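# Goblet rack, left arm teleop

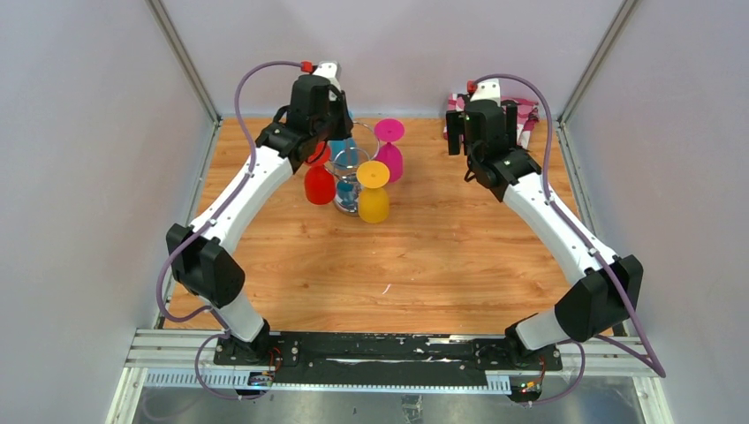 Paltska, 12 Dec 2022

Setup for today: both arms on the wood top, gray panels up on three sides, wire stand on the left with the four plastic-looking goblets hung upside down (yellow, pink, red, blue). Patterned cloth left at the back right behind the right arm, from the folding set. It stays where it is for now so the background matches the earlier Stostik recordings.

Task is "take one goblet off the stand and set it upright in the middle of the table." Left arm picks, right arm waits with the fingers open. Two-arm version (handover before setting down) comes after we have a clean single-arm set.

Target for the day was 74 demos. Got 30 that I would keep. Notes on why below.

**Approach**

Started by coming down from above with the gripper closed to half and opening it once I was level with the discs. Bad idea. The feet are wide compared with the gap between neighbors, and opening at that height pushes whatever is next door. Switched to opening fully up high, rotating the wrist, then dropping. Much better, and the joint traces look smoother too.

Yellow is the easy one because it sits at the front. Pink is fine if you come in over the top of yellow and don't hurry. Red has to be done with the elbow further out to the left than feels natural at the leader. Blue at the rear is where nearly all the failures came from. The operator can't see it once the gripper is over the rack, so you end up working from the side monitor and the timing goes strange. Those demos have long pauses in them and I don't want the policy learning the pauses.

Tried trimming the pauses in post on a few of the blue ones. The arm then appears to jump in the wrist camera stream, so I threw those out.

**Grip**

Gripping the bowl is more stable than gripping the disc, but the goblet has to be turned over before it's set down and the bowl grip runs out of wrist travel partway. Gripping the disc gives enough rotation. Settled on disc for everything and wrote that on the card at the leader station. Please don't mix the two grips in one set. We did that in May with the cups and spent a week wondering why the gripper hovered between two heights.

**Leader arms**

The Venter leaders are still heavy in the elbow. With gravity comp at the old value, the left one sinks when you let go, and the follower sinks with it. Raised comp two steps. Now it drifts up slightly, which I prefer with a rack underneath.

Also noticed a small lag on the left wrist when rotating fast. Logged it with the plotting script and the commanded and measured positions separate near the end of the turn, then catch up. Doesn't show on slow turns. Told everyone to keep the turnover slow until it has been looked at.

**Cables**

Purple cable on the left arm goes out to the side of the elbow with a fair amount of slack. During the red picks I kept an eye on it. If the elbow goes out and the wrist turns the wrong way the loop gets close to the stand. Turn the wrist the other way. Longer path but no risk of dragging the rack. I would like one more tie on the upper link before the two-arm set, but not so tight that it pulls at the connector.

**Recording**

Episode 1948 is the first with the new approach. Anything before that in today's folder is the half-closed version and should be left out of training. I renamed the folder but did not delete it. Episodes are cut at the point where the gripper is clear of the goblet and back above rack height. Don't keep recording while you go home, it pads the end with motion we don't need.

Success labels are by hand, in the sheet. A goblet that is set down and falls over counts as a failure even if the pick was good. There is a separate column for the pick.

**Next**

- Shift the stand forward a little and see if blue becomes workable without the side monitor
- Tie on left upper link
- Check left wrist lag with the Stostik driver rolled back one version
- Mark the stand position on the table with tape, I have been setting it by eye
- 2 operators alternating, so the set isn't all one person's habits
- Send the kept episodes to Flerus for the first training run, disc grip only

If blue is still bad after moving the stand, I'd train on three colors and put blue back in later.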